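Section 3. Care of the Mattress Surface and Surrounding Floor

This section applies to all furnished units managed by Givell at the Plostton residence. It covers removal of dry debris from the quilted mattress surface, the side of the mattress, and the floor next to the bed. Stain treatment is covered in Section 4. Replacement of bedding is covered in Section 5.

Revision date: 4/28/23

3.1 Before you begin

Remove all bedding, including the mattress pad and any protector. Place used bedding in the linen bag. Do not set it on the floor beside the bed, as lint and crumbs will transfer back to the area to be cleaned.

Open the curtains or turn on the ceiling light. The stitched channels in a quilted cover are difficult to inspect in low light.

The following items are required:

Dustpan with a flexible lip
Hand brush, soft bristle, marked for bedding use only
Dry white cloth
Waste bag

NOTE: The brush used on the mattress must not be used on the floor. Floor brushes are stored separately on the lower hook of the supply closet.

CAUTION: Do not use a dustpan with a cracked or chipped edge. A damaged edge can snag the stitching. Remove the dustpan from service and request a replacement from the supply desk, extension 161.

3.2 Inspecting the dustpan

1. Wipe the inside of the pan with the dry cloth. Dust left from a previous room will fall out when the pan is tilted.

2. Run a finger along the lip. It should be smooth and fully seated along its entire length. If it has pulled away at a corner, press it back into place before use.

3. Check that the handle is firm. A loose handle may turn in the hand and tip the contents onto the fabric.

3.3 Clearing the mattress surface

1. Start at the head of the bed. Brush toward the nearest long side in short, light strokes.

2. Follow the stitched channels. Crumbs and hair collect in the low areas between the raised parts of the quilting and are often missed when the brush is drawn straight across.

3. Do not press down on the padding. Pressure pushes fine debris into the seams.

4. Work toward the foot of the bed and bring all debris to one side. Stop short of the rounded border.

5. Hold the dustpan by the handle and bring the lip up to the side of the mattress, with the scoop opening facing the fabric. The lip should be next to the border without digging into it.

The blue-gray lip of the dustpan is held upright along the side edge of the quilted mattress, with the open side of the pan toward the fabric.

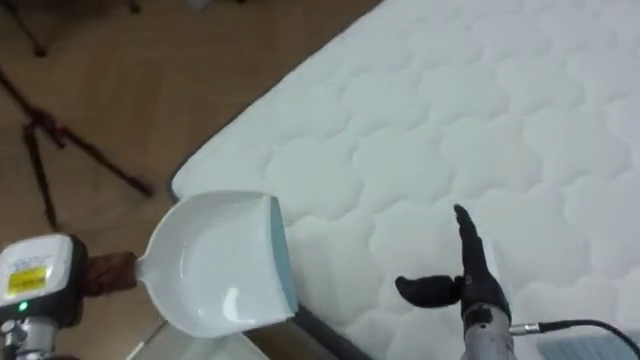
6. Tilt the pan until the lip is just under the line of debris. Brush the debris over the border and into the pan. Keep the pan still while brushing.

7. Move the pan along the side and repeat until the full length has been cleared.

8. Empty the pan into the waste bag before starting on the floor.

NOTE: Units supplied under the Kettani furnishing plan have a bed base set close to the wall on one side. In these units, brush all debris to the open side. Do not pull the bed away from the wall unless a second staff member is present.

3.4 Clearing the floor beside the bed

1. Change to the floor brush.

2. Sweep outward from the place where the mattress or base meets the floor. Dust gathers along this line and should be drawn out before the rest of the floor is swept.

3. Lay the lip of the dustpan flat against the floor and sweep the debris in.

4. Draw the pan back a short distance and sweep again. Repeat until no line of dust remains in front of the lip.

5. Wipe the lower edge of the mattress side with the dry cloth. Do not use a damp cloth at this stage.

CAUTION: Do not place a used dustpan on the mattress at any time, including while changing brushes. Set it on the floor at the foot of the bed, clear of the walking path.

3.5 If debris remains

If hair or lint stays in the stitched channels after two passes with the brush, use the upholstery attachment of a Vadevex vacuum on the lowest setting. Keep the attachment moving. Holding it in one place may lift the quilting.

If the stitching is open or the filling can be seen, stop cleaning. Leave the mattress uncovered, record the unit number, and report the damage under code 19.

If any sign of insects is found, close the waste bag, leave all tools in the room, and follow Section 8.

3.6 Finishing

1. Tie the waste bag and remove it from the unit.

2. Wash the dustpan in warm water with mild soap. Rinse under the lip and dry with a clean cloth.

3. Hang the dustpan by the handle if it has a hole or loop. Otherwise store it on its back on the shelf. Storing the pan on its lip will bend the edge over time.

4. Leave the mattress uncovered while the rest of the room is cleaned. Make the bed last, following Section 5.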